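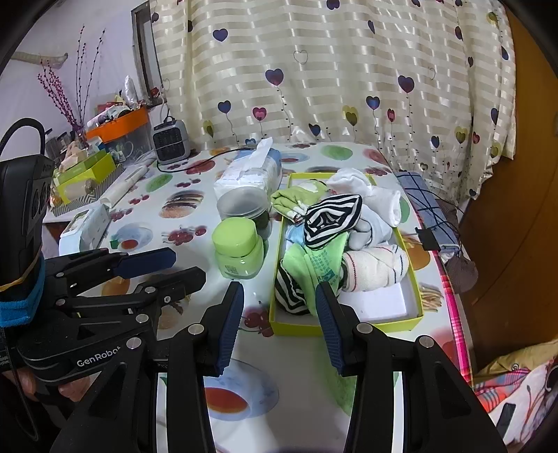
Rent day in Griltham used to mean a line down the stairs. Now it's an app. Pay late by a day and the fee is 5 percent, no human to argue with. That's the story in most of the old mill blocks on Stotach Street, 273 apartments, one owner, Hellholm Property. People here moved in for cheap rent and big kitchens. Kitchens are still big. Food-printed cloth on the table, white and shiny, the kind you wipe down in ten seconds, and on top of it a box of socks. The rent isn't so cheap. A one-bedroom went to $628 in May, and thats before the new "amenity charge," which covers a laundry room with two dead dryers.

So tenants do their wash in the tub. Or they haul it ten blocks to the Kandasamy laundromat, open till midnight, always packed on Sundays. You hear everything there. Who got a notice. Who's moving in with a sister. Whose ceiling came down.
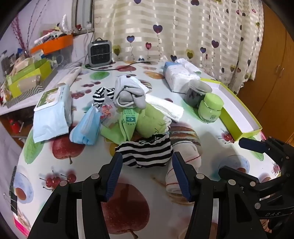

Hellholm says the dryers are on order. Said so last winter too. The city can fine a landlord for heat, for mold, for locks. Not for dryers. An inspector told me 10 complaints gets a building a visit, and most tenants don't file becuase they figure it goes on some list. Maybe it does. The hearing on the fees is set for next month, weekday morning, when half the block is at work.

Contact us | © 2019 All rights reserved | Back to top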